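Picking Up Small Objects: Project Report
Moodley team – Vidar Backlund, Bohumila Sokol, Shayne Ashby
Supervisor: Ward De Smet
03/01/2022

Aim
Our task was to program the arm to pick up small household items and toys and set them down at a marked spot. We had to use one program for every item, with only the grip width and height changed between them.

Method
Shayne wrote the motion program and Bohumila kept the log. We put a smooth green board over the ribbed metal bench, as small pieces kept catching in the grooves. The approach to each item was split into two moves – a fast one to a point over the item, then a slow one down. We logged 887 attempts in January's practice block, all at the same speed setting.
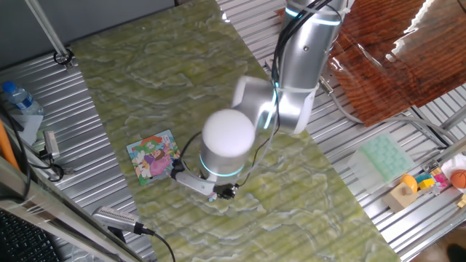 Results
The arm placed the item correctly in 800 of the 887 attempts. Most of the failures were with flat things. The fingertips pushed a card along the board and could not get under it, and on the shiny surface it slid a long way. Blocks were the easiest. Light items sometimes tipped when the fingers closed unevenly, and Vidar fixed part of this by re-centring the gripper before each run.

Further work
We would like to try softer fingertips and a matte board in a neutral colour. The log and program are in the Moodley folder for next year's group.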